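Stovier Street Allotment Association
Minutes of the July meeting, held Jul 21, 2025, in the back room at Gittins

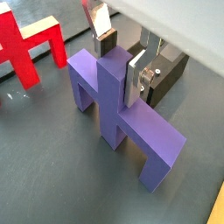

Present: Meirion Landeg (chair), Zsolt Sárközi (minutes), Dilwyn Price, Jairo Quintero and a very good turnout of plot holders, so good that we had to borrow chairs from the café side. Apologies from Meirion Maddocks, who is away at his sister's until the weekend and sent his report by email.

1. Minutes of the last meeting
Read and agreed, with one correction. The gate that sticks is the lower one by the compost bays, and I had written the upper one. Sorry, everybody, and sorry in particular to Dilwyn, who went up there with his plane and a can of oil and found a perfectly good gate.

2. Water
This took up most of the evening, as it tends to in July. Dilwyn reported that the tank by plot 13 is losing water overnight, and he thinks the float valve has had its day. Jairo has the same part on his tank at home and offered to come and look on Saturday morning, which was gratefully accepted. A new valve was priced at $63 from Stekine and the meeting agreed to buy one if Jairo can't coax the old one along. There was a long and friendly discussion about hoses. Some people feel that a hose left running on the squash while its owner goes off for a chat is hard on those at the far end of the line, and others pointed out that a chat is half the reason for having a plot. It was agreed that hoses should be held in the hand while in use, and that watering before 9 or after 6 would be kinder to the plants and the pressure both.

3. Waiting list
Two plots came free in the spring and both have been taken. We were delighted to welcome the new families, who came along tonight and brought a lemon cake (thank you, it did not last past item 2!). Meirion Maddocks asked in his email whether we might split the big corner plot in January, when the lease on it runs out. Opinions were mixed, and the chair suggested we walk over and look at it together before deciding anything.

4. Blight
Seen on the potatoes at the lower end. Please check your plants, cut off anything with brown patches, and take it home in a bag. It must not go in the shared compost. Jairo would like to add that tomatoes catch it too, and that he is always happy to come and look at a leaf.

5. Summer supper
Agreed for the last Saturday in August, on the grass by the shed. Dilwyn will do his beans. Hindik are lending us the long tables again, and we need a couple of strong people with a truck to fetch them. A sign-up sheet for dishes is on the shed door. Last year we had a great many cucumber salads, lovely as they were, so do have a look at what's down already before you add your name.

6. Any other business
A pair of green gloves and a child's sun hat have been handed in and are on the hook inside the shed. The chair thanked Gittins for the room and the coffee.

Actions
Jairo: look at the tank on Saturday.
Dilwyn: the lower gate.
Zsolt: reply to Meirion Maddocks about the corner plot.

Next meeting after the supper, date to be posted on the shed door.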